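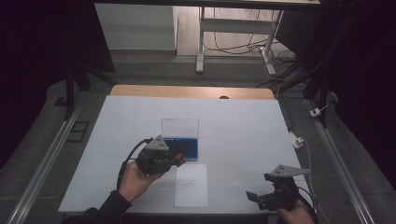
Records management begins with the decision to treat a document as evidence of something an organization has done. The decision is usually made by an office worker at a desk, long before a records officer or an archivist is involved, and it is often made through small physical acts: placing one page behind another, writing a code in a corner, or joining several sheets together. A metal paperclip lying on a sheet of white paper, with a small clear plastic box standing open behind it, is ordinary desk equipment, yet a clip used in this way states a relationship. It tells a later reader that certain pages were meant to be read as a unit. When the clip is removed or slips off, that statement is lost unless it has been made in some more lasting form. Much of the material in this unit concerns the more lasting forms.

Introduction to Records Management
Unit 4: Original Order, File Units and Retention
Sorevport Institute, Department of Information Studies
Handout revised 07/06/2018

4.1 Scope of the unit

Unit 3 dealt with the creation and capture of records. Unit 4 follows the record from the closing of the file to the point of disposition. Students should be able to define a file unit, explain the principle of original order, read a retention schedule, and prepare a short transfer list. Electronic records are mentioned where the rule is the same for both formats. They are treated separately in Unit 6.

4.2 The file unit

A file unit is a group of documents kept together because they relate to the same transaction, person, place or subject. It is the level at which most offices retrieve records and the level at which most retention rules are applied. A single document is an item. A set of file units that result from the same activity is a series.

Confusion between these levels is the most frequent error in student assignments. The purchase orders of the Drukellow Water District form a series. The folder for one supplier is a file unit within it. One signed order is an item. A retention rule is written for the series, carried out on the file unit, and only rarely applied to the item.

4.3 Original order

The principle of original order holds that records should be kept in the arrangement given to them by the office that created and used them. The arrangement is itself evidence. It shows how the work was done, which matters were thought to be connected, and in what sequence decisions were reached.

Three qualifications should be noted.

First, the original order is the last working order, which may differ from the first. Where an office rearranged its files by district after many years of arranging them by date, the arrangement by district is the one to be kept, and the change is recorded in the series description.

Second, an order that results from accident need not be preserved. Papers that were dropped, flooded or moved in haste have no original order in the sense used here. If traces of an earlier arrangement survive, such as folder numbers or a register, they may be used to restore it.

Third, the convenience of the researcher is never sufficient ground for rearrangement. An index or a list can provide a second route into the material and leaves the files as they were.

4.4 Case for discussion: the Cerow correspondence

The Cerow township office kept incoming letters in folders by sender and copies of outgoing letters in bound volumes by date. A clerk later began to place a copy of each reply directly behind the letter it answered. Both practices continued side by side until the office closed.

Students should prepare brief notes on the following points before the seminar.

Whether the two practices represent one series or two.
Whether the copied replies are duplicates for the purposes of the retention schedule.
What would be lost if the bound volumes were kept and the folders destroyed.
How the change in practice should be described so that a reader unfamiliar with the office can understand it.

4.5 Reading a retention schedule

A retention schedule lists the series held by an organization and states how long each is to be kept and what is to happen at the end of that time. Every entry should contain a series title, a description, a retention period, a trigger and a final action.

The trigger is the event from which the period is counted. "Keep 8 years" has no meaning alone. "Keep 8 years after the contract ends" can be carried out. Common triggers are the end of the fiscal year, the closing of a case, the departure of an employee and the replacement of one version by another.

The final action is either destruction or transfer to the archives. Some schedules allow a third action, review, under which a qualified person examines the files and decides. Review should be used sparingly. It postpones the decision and tends to produce storerooms full of files awaiting attention.

Where a lawsuit, audit or formal request for information is in progress, a hold is placed on the affected records and the schedule is suspended for them. The hold must be issued in writing, and so must its release.

4.6 Preparing a transfer

Files due for transfer are checked against the schedule, listed and boxed in their existing order. Folders should stand upright and should fill the box without being forced. Loose pages are returned to their place in the folder if that place is known. Where it is not known, they are put at the back with a note.

The list gives the box number, folder number, folder title and the earliest and latest dates. Titles are copied as written, including old spellings. Additions made by the person preparing the list are enclosed in square brackets.

4.7 Written exercise

The Lungu practice collection, held in the department reading room, contains 1,000 folders from a former trading office. Each student will be assigned a run of 100 folders and will submit a transfer list, a proposed schedule entry and a statement on original order. The statement should not exceed two pages. Folders may be consulted one at a time, and pencils only are permitted in the reading room.

Submissions are due at the department office by the last teaching day in July. Extensions must be requested in writing before that day.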